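3. Soft lids and the storage seat in small homes

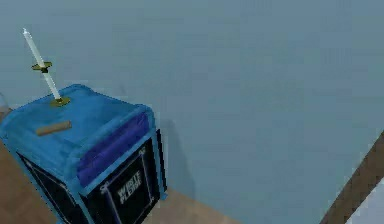
Figure 1. Storage box with a padded blue top and a black front panel (computer rendering).

3.1 Why the lid deserves its own section

Most writing on household storage treats the lid as an afterthought. Catalogues give the volume of a box, the size of its footprint and perhaps the load its base will bear, and then the top is dealt with in a single word: hinged, loose or sliding. We think this misses a great deal of what makes a storage seat such a lovely object to study. The lid is where people sit, where they put down the post, where a child stands to look out of the window and where the cat sleeps. It is also the part that decides whether anything inside the box is ever seen again!

In the homes we visited in Carnstead and Nornwood, padded lids turned up far more often than we had expected from the older literature, and in a wider range of rooms. They stood in hallways, at the feet of beds, under stairs and, in one memorable flat, along the full length of a kitchen wall. The householders had a lot to say about them. Several interviews that were planned as short chats ran on well past the point where our recorder needed a new battery, and the subject that kept them going was nearly always the top.

The general type is familiar: a box with a rounded, cushion-like top, a trimmed edge and a flat front (Figure 1). Within that simple plan there is plenty of room for difference, and the rest of this section looks at how those differences shape daily use.

3.2 How the homes were chosen

The sample was made up of 80 households, all living in flats or small terraced houses. We asked for one thing only, that the home should contain at least one box or chest used both for sitting and for keeping things in. Each household was visited once, and 13 of them agreed to a second visit in April, when winter bedding and heavy coats were being put away and the boxes were at their busiest. Those second visits turned out to be the richest part of the work, and we would urge anyone planning a similar study to build them in from the start.

Tùng Âu carried out the interviews and kept the field notebooks. Notes were taken by hand, with sketches, and typed up the same evening. The sketches matter more than we had guessed. A typed line such as "lid heavy, opens towards wall" says very little on its own, while a quick drawing of the same box shows at a glance that it has been pushed under a windowsill and can no longer be opened all the way.

We did not ask people to tidy or empty anything. If a lid was buried under magazines when we arrived, we left the magazines in place and asked about them.

3.3 Sitting and storing pull in different directions

A good seat wants a deep, soft top. A good store wants a thin, light one that can be lifted with one hand while the other holds a pile of blankets. Every padded lid is a compromise between the two, and it was a pleasure to see how cleverly people had worked around it.

The commonest answer was to sort the contents by season. Things wanted daily were kept elsewhere and the box was given over to items needed a few times a year: spare duvets, camping gear, party decorations, the good tablecloth. Under this arrangement the weight of the lid hardly matters, and the padding can be as generous as anybody likes. Householders who used their boxes in this way were very happy with them and tended to describe them as furniture first.

A second group kept everyday things inside, mostly shoes and toys. For them a heavy lid was a real nuisance. Five households had taken the padding off altogether and used loose cushions in its place, which could be thrown aside in a moment. One family in Nornwood had gone further and cut the old pad into two halves, so that one end of the box could be opened with somebody still sitting on the other. The join was hand-stitched and very neat.

The third group is harder to sum up. These were boxes that had started in one role and drifted into another without any decision being made. A toy chest had become a bench when the children grew, and the toys were still in it — untouched, according to the parents, for years. We came to enjoy these boxes enormously. They hold a household's history in layers, and opening one with its owner is a bit like leafing through an album from the back.

3.4 Edges and seams

Wear on a padded top begins at the edge. People sit down on the front rim, lean on it to stand up again and catch it with their heels. In our notes, complaints about the middle of the pad were rare, whereas split seams and flattened front edges came up again and again.

Older lids in the sample were often finished with a flat strip tacked along the front. This is easy to mend, and we saw strips that had been replaced in curtain fabric, webbing and, once, a pair of school ties. Rolled edges are kinder to the backs of the knees, and the people who had them praised their comfort, but few felt able to repair one at home. Two owners had taken theirs to Tạ, a small upholstery workshop in Carnstead, where we spent a very happy morning watching a seam being unpicked and rebuilt over a length of cord. The workshop's advice was to turn the lid round every so often if the hinges allow it, so that the back edge takes its share of the sitting. We pass it on gladly.

3.5 Fronts, labels and what people remember

The front of the box is the part most visible across a room, and makers clearly know it. Painted borders, printed names and contrasting panels are all common. What surprised us is how seldom any of this helped people to recall what was inside. Households with several matching boxes relied on position ("the one by the radiator") and hardly ever on the look of the front.

Homemade labels did better, provided they were kept up to date. A Gundedix folding chest in one Carnstead hallway carried a luggage tag tied to its handle, with each old entry crossed out and the new one written beneath. Its owner could name everything in the chest before we lifted the lid, down to a single bicycle lamp. Another household had given each box the name of a relative, and could give the contents of all of them without any label at all.

We tried a simple recall task with the households who agreed to be visited twice, asking them to list the contents of one box before opening it. The notebooks were closed on 14/12/2020 and the full lists are kept with them. The items most often left out were the small ones at the bottom: odd gloves, adaptors, birthday candles. Bedding was almost never forgotten, perhaps because it fills the space and has to be moved to reach anything else.

3.6 Points carried forward

Two matters from this section are taken up again later. The first is lid weight, which we did not measure and which ought to be recorded properly alongside the depth of the padding. The second is the question of children, who use these boxes as steps, stages, boats and shop counters, and whose views we gathered only in passing. Section 4 turns to the rooms themselves, beginning with the hallway.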